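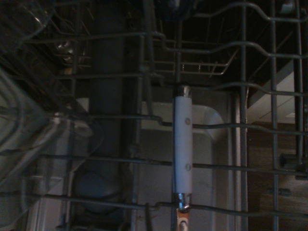
Figure 1. Wrist camera view of a white-handled knife lying across the wires of the dishwasher rack.

For my term project with Sketodlow I wanted to find out whether a grasp planner could find cutlery using only the camera on the robot's wrist. I used Nurkeo for the detection side and wrote the grasp scoring myself (three rewrites, and the last one is still a bit ugly!).

I started with knives because they're awkward in a rack. The wires chop the outline into bits, the shiny metal picks up whatever is nearby, and a white handle against a pale tub can fade into the background. My first version kept treating the wires as part of the knife, so it wanted to grab the whole rack, which was funny once and then pretty annoying.

What fixed most of it was looking for the two rivets first and drawing the handle's long axis through them. I labelled 96 frames by hand in July, kept 40 for testing and trained on the rest. With the outline method I got a usable axis in 30 of the test frames. The rivet method did better on the cluttered ones, but I changed the lighting settings halfway through so I don't want to put the two side by side in a table yet. 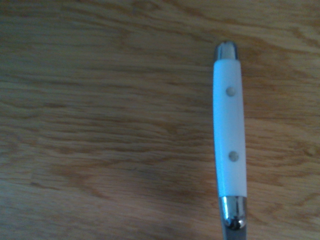

Figure 2. Knife on the wooden tabletop, end cap towards the top. The rivets are low contrast but both can be made out.

You'd think the table would be the easy case, and mostly it was, but the dark bands in the wood grain gave me false edges until I blurred the background a little. The rivets are pale on a white handle too, so the threshold I'd tuned for the rack was no good and I ended up setting it per surface.

Next term I'd like to try forks, which have no blade edge to worry about but do have tines that look an awful lot like rack wire. I'd also like the threshold to set itself.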